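**Folding** is the practice of laying cloth over itself in layers, so that it takes less space and keeps a regular shape. It is used for clothing, bed linen, table linen and towels in homes, shops, laundries and hotels. The word is also used for paper and metal sheets, but this article treats only cloth.

## History

In the valley town of Trerneck, linen was an important product for a long time, and the oldest written rules for folding in the region come from there. An account roll of 1308 lists cloth "in two folds" and "in four folds", and the price of storage was different for each. The historian Ljubica Leka, who studied the roll, thinks that the number of folds served as a simple measure of length, so the buyer did not need to open the whole piece.

Later the linen press became usual in larger houses. It had two boards and a wooden screw, and the folded cloths stayed in it overnight. The museum in Plivley keeps 39 such presses – the largest needed two persons to turn it.

## Methods

The most common methods for clothing are the flat fold, the file fold and the roll. In the flat fold, the sides of the garment are brought to the back and the lower part is brought up once or twice. The result is a rectangle which can be put in a stack.
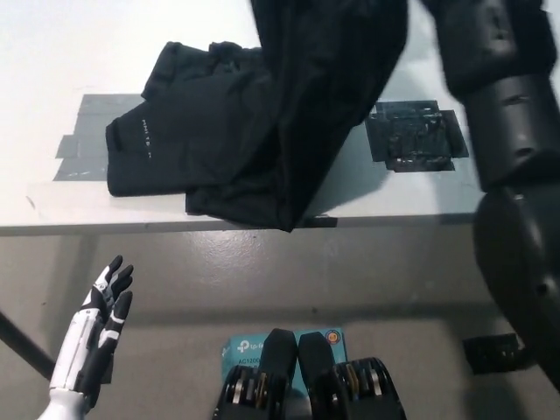
*A folded black cotton garment on a white tabletop.*

The file fold is smaller and thicker, and the pieces stand in a drawer next to each other. Rolling is preferred by many travelers, but it is less suitable for stiff cloth such as heavy linen.

## Creases

Every fold leaves a crease if the cloth rests under weight. Cotton and linen crease easily, while wool recovers better. For long storage, old textiles are refolded along different lines from time to time, usually every March in the Plivley collection, and the folds are filled with soft paper without acid. Nuno Caldeira described this treatment in his handbook for small museums. He advises that very fragile pieces are not folded at all – they are rolled on a tube or laid flat.

## Regional terms

In Trerneck a cloth folded in four is called a *masell*, after the Masell family of weavers. In Sedgwick the same word means a stack of folded towels.

## See also

- Ironing
- Linen press
- Textile storage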